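Unit 4: Budgeting for hand-held gripper collection
Course notes, Máté Takács

Read this before filling in the purchase sheet. Prices are the ones we use in class.

Start from the work and count tools per station. Home tasks usually need a pair.

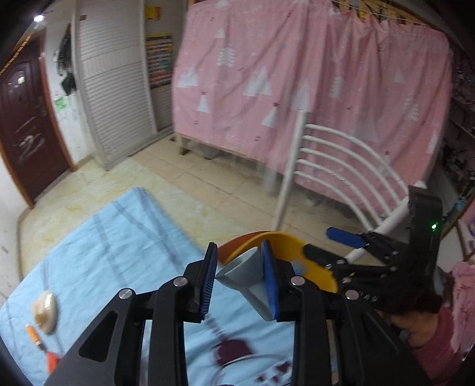 Both pictures: home station, two hand-held grippers.

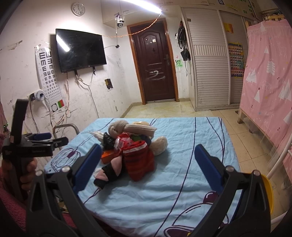
Grippers come first on the sheet. The Jastden quote is 2,576 for a pair, shipping included. Baumgart asks 1,448 for one, with spare finger pads billed separately — get that price in writing.

Pads wear out. Enter them as a running cost, never under equipment. Household objects go on their own line, capped at 40 per station.

Storage is quoted by Nustus per month. Leave the cell blank until April.

Bring both versions of the sheet to the Grulodholm session.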